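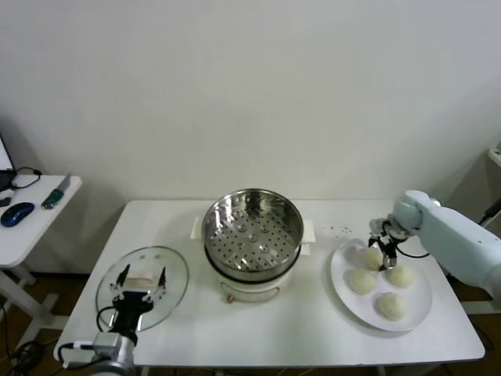 # Reheating steamed buns in an electric steamer pot

Quick one, typing this between two other things. Settimio Fabbri keeps asking how I do the buns so they don't go gummy, so now it's written down and he can stop asking.

This is for buns that are already cooked. Fridge or freezer, plain or filled. Raw dough is a different page, and I haven't written it yet.

## What you need

- Electric cooker base with a steamer basket that sits on top
- The lid. A glass one is nice, you can check without lifting
- A plate, big enough that the buns don't touch
- Tongs, or fingers if you're quick
- Clean dish towel
- Water

No paper liner for reheating. Cooked buns have a skin already and mostly let go of the metal fine. If yours are the sticky kind, a square of parchment under each one, not one big sheet — a big sheet covers the holes and then the steam has nowhere to go.

## Before the steam

Plate right next to the pot. Buns on the plate, lid off to the other side. Sounds fussy but you want both hands free and no walking across the kitchen with a hot lid.

Brush the crumbs off the table while you're at it. I never do.

Water in the base, well below the basket floor. If it bubbles up through the holes, the bottoms go soggy and there's no fixing that. For my pot it's two mugs. Yours will be different, so try it once with the basket in and nothing on it, and look.

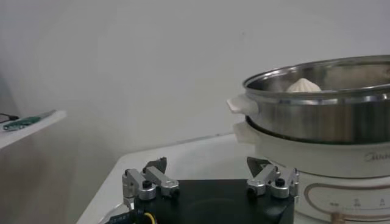 *Midea cooker, steel steamer basket on top.*

Any brand will do. I used a Surker before and the steps were the same. Check that the basket sits flat all the way round the rim. If it rocks, lift it off and turn it a bit. A crooked basket leaks steam out the side and you'll wonder why the middle is still cold.

## Steps

1. Water in, basket on, lid on. Turn to the highest setting.
2. Wait for real steam. Not a wisp. The glass should be fogged all over.
3. Turn down a notch. Lid off, tilt it AWAY from you so the drips run back into the pot and not on your wrist.
4. Buns in, flat side down. Leave gaps, they puff up some. Four is comfortable in mine, five and they stick together at the sides.
5. Lid back on. Fridge buns six minutes, frozen ones 15. Filled and frozen, give it three more.
6. Heat off. Crack the lid and leave it like that for two minutes. Don't skip this, it's the differnce between smooth and wrinkly.
7. Out onto the plate. Lift from underneath, squeezing from the top leaves dents.

If you've got a filled bun and a thermometer, poke the middle. It should be 165°F. No thermometer, tear one open and see that the filling is steaming hot all through.

## When it goes wrong

**Wrinkled tops.** Lid came off too fast. Still fine to eat.

**Wet spots on top.** Drips from the lid. Next time tie the dish towel round the lid, corners knotted up over the handle so nothing hangs down near the heat.

**Gummy underneath.** Too much water, or they sat in the basket after. Get them out once they've rested.

**Cold middle.** Went in before the steam was up. Two more minutes, then check again.

**Tough and yellowish.** Too long. Happened to me when Vittoria Pagano called and I forgot about them. Slice and fry those in butter, pretty good.

## Second batch

Check the water first!! Boiling dry is how I wrecked the old base. Top up from a kettle so the steam doesn't die, basket off while you pour. Then wait for the fog again and same times as before.

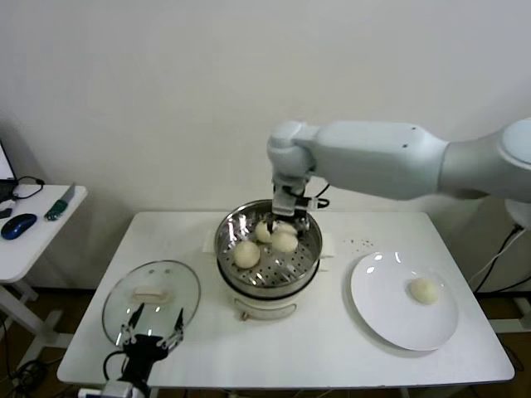 Leonardo Colombo wrote back that I'm wrong about putting them in late. He starts his with cold water, buns already in the basket, and counts ten minutes from the first steam. Says the slow warm-up is kinder to frozen ones and he gets fewer wrinkles. He also doesn't bother with the towel.

Tried it his way with frozen. Came out ok — a bit softer underneath than I like, tops were very smooth I'll give him that. Wouldn't do it for fridge buns.

## Cleaning up

Unplug, let everything cool. Basket in hot soapy water, brush through the holes from the underside. Dough bits in there set like glue if you leave them overnight. The base never goes in the sink, just wipe it. Tip out leftover water, dont save it for tomorrow.

White crust in the bottom: splash of vinegar plus water, let it sit half an hour, rinse twice.

Leftover buns go back in the fridge in a closed box. I only reheat once, after that they're chewy whatever you do.

Will do the raw dough page in June maybe.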